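Home Log Projects Parts Archive Contact

2026-05-18

Long session at the workshop. The goal for the day was to run the toaster routine end to end on both arms without anyone touching the pendant. Partial result. Notes in order, before I forget the numbers.

Started with the right wrist. The play I complained about last week was in the adapter plate between the wrist and the gripper. Two of the four screws had backed out. I pulled the plate, cleaned the threads, put in medium threadlocker and torqued everything again. Left it 30 minutes and checked by hand. No movement I could feel. Chibuzor put the dial indicator on it and got a number small enough that we both stopped caring.

Re-homed both arms after that. The left homes cleanly every time. The right still wants a second pass on joint four, where the encoder index comes up a few counts off on the first attempt. I have a Sorner replacement encoder in the drawer and I am not going to fit it until the toast work is finished, as it means taking the forearm cable out again.

Spent the middle of the day on grip force. Bread is a bad object to grip. Fresh slices compress, so the position reading at contact tells you very little about how hard you are pressing. Toasted slices are stiffer but break at the crust if the fingers close too fast. I had one force setting for both, which was lazy. There are now two profiles. The soft one closes slowly and stops on the first rise in motor current. The stiff one closes to a fixed width and holds there. The setting that worked best for toast was 8 percent of rated current, well under what I had guessed.

Approach angle was the other problem. Coming straight down over the slots, the fingers are too wide to get in on both sides of the slice without touching the metal plate on top. I tilted the wrist and took the slice by its upper edge only, then added a short straight lift before any sideways motion. 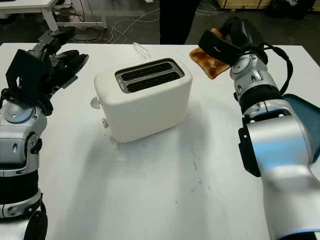
The straight lift matters more than the tilt. Without it the planner cuts the corner, and the lower edge of the slice drags on the slot and shifts the toaster. The lift is now a hard constraint with its own speed limit, and the planner is free only once the slice is clear. This costs a little cycle time. I will take it.

Deisy asked why the left arm does nothing for most of the sequence. It is a fair question. The plan was for it to steady the toaster body during the pull, and the code for that exists. I have it disabled. Two arms in contact with the same object means both controllers fight over small position errors, and neither of them is compliant enough yet. For now it parks on its side and waits. She suggested a strip of rubber mat under the toaster, which would do the same job for very little money. I will try that first.

Ran the batch in the afternoon. The log file shows 439 pick attempts since I began counting in the spring, including all the early ones with a foam block. Of the runs today, the failures fell into two groups: slice slipped after the lift, and slice not detected in the slot. The slips all came early, before I changed the stiff profile. The missed detections are a camera exposure problem. The slots are dark and the tabletop is bright, and auto exposure settles on the tabletop. I fixed the exposure by hand and the detections came back, at the price of a washed out table. A second exposure for the slot region would be the proper fix. Aleksandra has code for this from the Brascombe project and will send it.

Cables. The gripper cable on the right arm needs a better route. It loops out at the wrist and I don't like how close it passes to the joint when the tool rotates past 60 degrees. I put a software limit there. Joris has some printed clips left over from his own build, wrong diameter, but he can change the file and print a set. The floor behind the bench is also a mess of power and network leads and I said I would deal with it, and did not.

Power supply ran warm but inside spec. Fan is louder than it was in the winter. Ordered a replacement from Briggs.

To do next time: rubber mat under the toaster, two-exposure capture, clips, wipe the tabletop with alcohol so the marks stop confusing the segmentation. The placing half of the task has not been started. I have a plate position taught and nothing else. Target for a full run, pick and place, is the middle of June.

Left with the brakes on and the main switch off. Bread goes back in the freezer, two loaves remaining.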